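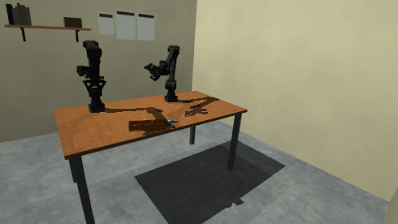 # Lecture 4: Perception to motion, two arms, one table

Nov 5, 2025. Handout goes with the Staderero sim. Bring a laptop with the Bright package already built, we lose too much time otherwise.

## Where we are

- Last time: joint space vs. task space, IK for one arm
- Today: two arms sharing a workspace. Scene state, collision checks, who moves first
- Next: grasp scoring (short), then lab 2

## Scene setup

- 2 arms, both bolted to the tabletop. World frame = table center, z up
- Loose objects: the brown wooden block and the thin blue one lying against its right end
- Each arm has its own base frame. Do NOT assume the bases are lined up, the right one sits farther back. Read the transforms from the scene file
- Walls and shelf are collision geometry too, people forget this and then the planner swings an elbow through the shelf

## Perception

Pipeline: render -> segment -> fit box -> pose.

- Shadows. Hard light from the left, so the arms throw long dark shapes over the tabletop and one runs right over the block. Threshold on brightness and you get a block with a bite out of it
- Use hue, or better, depth. Depth doesn't care about shadows
- Orange-brown table, dark brown block: hue alone is weak here. Blue is easy
- Block and blue object are touching. One connected blob in the depth mask unless you split by color first. Common bug in the Jallham version of this excercise
- Thin object = few pixels = noisy yaw. Average over frames before trusting it
- Ask for ground truth pose ONLY to compute error. Not as input!! Points off

## Planning

State is both arms together. Not two separate problems.

Option A, joint plan:
- full config space, both arms at once
- sampling planner, RRT-Connect is fine
- slow. My test took 117 iterations with seed 13, other seeds much worse

Option B, prioritized:
- plan right arm, freeze its trajectory
- plan left arm around it, time is an extra dimension
- fast, not complete. Can fail when a solution exists
- for lab 2 use this one

Collision checks, in this order (cheap first):
1. joint limits
2. self collision
3. arm vs. table and walls
4. arm vs. arm
5. arm vs. loose objects, skip the one being grasped

Note on 4: check between waypoints, not only at them. Step size too big and the links pass straight through each other, planner says valid. Start at 2 degrees per joint.

## Control

- Position control w/ gravity comp. No torque mode this week
- Commands go out on one clock for both arms. Seperate clocks drift and then option B is meaningless, the frozen trajectory isn't where you thought
- Log commanded AND measured joint angles. If they split, look at velocity limits first
- Gripper: close until contact or timeout, never to a fixed width. The blue thing is thin

## Lab 2 tasks

- Estimate pose of both objects, report error against ground truth
- Move the blue object clear of the block with one arm, your choice which, say why
- Then pick up the block with the other arm
- Rerun with the light moved. Same code, no retuning
- Hand in: code, log file, one page of notes. Failed runs count if you explain them

## Loose ends

- Tuvholm build has the old gripper model, fingers are too short. Update before the lab
- If the sim is slow turn shadows off for planning tests, back on for perception
- Reading: chapter on multi-robot planning, skip the proofs. Proofs come back in January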